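6.3 Running the pick demonstration for visitors

1. Clear the visitor side of the table and set the speed limit on the Rebane controller to 3.
2. Lay out the play food within reach of the arm. Items may touch the mat or the bare tabletop.
3. Load program 205 and open the gripper fully.
4. Keep visitors behind the floor line. Groups larger than six should be split.
5. Press Start. Press Hold before answering questions at the table.

CAUTION: Do not hand objects to the gripper while the arm is enabled.

Note: Round items may roll when a finger touches them off center. Pause and reposition by hand.

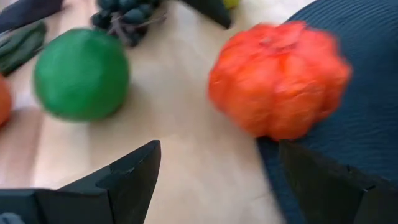 Basavthorpe site comment: step 5 should say that Hold leaves the motors powered.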